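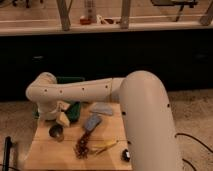 Sadeghi asks whether 3000 training episodes would have served as well as the 3083 in the Ridus set. The handout does not settle this; the 500-episode run is treated in Section 3.

The policy is trained on all objects together and tested on a cluttered wooden tabletop - small dark round object, brush, flat pad - with a green bin behind the arm.
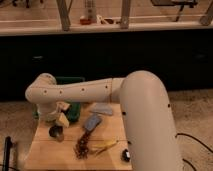 2. Scoring

Each policy receives 70 trials. Bring your score sheets on Friday.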